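Diese Website verwendet Cookies, damit wir das Werkstattbuch laufend verbessern können. Mit dem Weiterlesen erklären Sie sich einverstanden. Einstellungen | Verstanden

Suchbegriff eingeben Suchen

Werkstattbuch Buchbinderei

16. September

Samstag, also endlich einmal Ruhe im Haus, und ich konnte mich den ganzen Vormittag dem Kleister widmen, ohne dass das Telefon dazwischenging. Wer nur das Rezept sucht, darf gern nach unten springen, ich muss erst ein bisschen ausholen.

Der Weizenstärkekleister von voriger Woche hat mir keine Freude gemacht. Beim Anschmieren der Vorsätze für die Arancibia-Bände zog er Fäden und war nach dem Durchstreichen immer noch grießig, so als hätte ich ihn zu früh vom Herd genommen (was gut möglich ist, ich hatte nebenbei die Deckel zugeschnitten). Also heute noch einmal von vorn: Stärke über Nacht eingeweicht, Wasser am Morgen abgegossen, frisches drauf und dann bei kleiner Hitze gerührt, 37 Minuten lang, mit dem Holzlöffel und sehr viel Geduld. Irgendwann wird die Masse glasig und schwer, und genau da möchte man aufhören. Bitte nicht aufhören! Danach kommt noch einmal ein gutes Stück, bis sie vom Löffel fällt wie ein zu fester Pudding.

Zweimal durchs Rosshaarsieb, kalt gestellt, am Nachmittag mit Wasser verdünnt. Der Unterschied zum alten ist schon im Pinsel zu spüren. Auf dem Nurnmont-Papier lag er glatt und ließ sich mit der flachen Hand gut anreiben, keine Blasen, nur an einer Ecke eine kleine Falte, die auf mein Konto geht.

Zum Papier selbst: Von den 2.000 Bogen Vundcombe sind die ersten Stapel geprüft, und ich bin leider nicht so glücklich, wie ich es beim Muster war. Die Laufrichtung stimmt nicht überall. Bitte beim Zuschneiden JEDEN Stapel anfeuchten und schauen, wie er sich rollt -- auch wenn es lästig ist und man meint, man hätte es im Griff. Ich habe 46 Bogen beiseitegelegt, sie liegen mit einem gelben Zettel unter dem Fenstertisch und taugen noch für Makulatur oder zum Unterlegen.

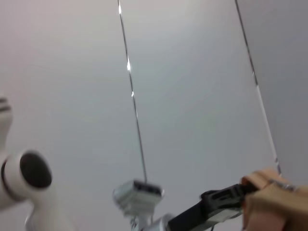

Decke, Blick schräg nach oben.

Die Probebände aus dem August habe ich auch wieder aus der Presse geholt. Der mit dem Leinenrücken öffnet sich sehr schön, er bleibt auf jeder Seite liegen. Der andere, mit dem hohlen Rücken, klafft am Kopf. Ich vermute, die Hülse war einen Hauch zu schmal, oder ich habe beim Ableimen zu viel des Guten getan. Ich schneide ihn am Montag auf und sehe nach, dann wissen wir es wenigstens.

Noch etwas zum Heftfaden: Der gewachste von Trasis ist angenehm in der Hand, trägt aber bei dünnen Lagen stark auf. Für die Arancibia-Bände nehme ich wieder den dünneren ungewachsten und ziehe ihn selbst einmal übers Bienenwachs. Dauert, riecht aber herrlich, und die Steigung im Rücken bleibt im Rahmen.

Offen: Kapitalband in Rot nachbestellen (das graue sieht zum Überzug doch arg müde aus). Falzbein suchen, das kurze. Kleister spätestens Mittwoch wegwerfen, auch wenn er noch gut aussieht. Und im Oktober die Messer der Schlagschere zum Schleifen geben, ich habe es mir jetzt schon zweimal aufgeschrieben.

Verdünnung heute: ein Teil Kleister, ein halber Teil Wasser für Leinen, halb und halb für die Vorsätze. Für Japanpapier noch dünner, das probiere ich nächste Woche.

Neueste Einträge
Marmorierpapier: warum der Karragheen-Grund kippte
Hohler Rücken, erster Versuch
Leder schärfen mit stumpfem Messer
Vundcombe-Muster im Vergleich
Kleine Kleisterkunde, Teil eins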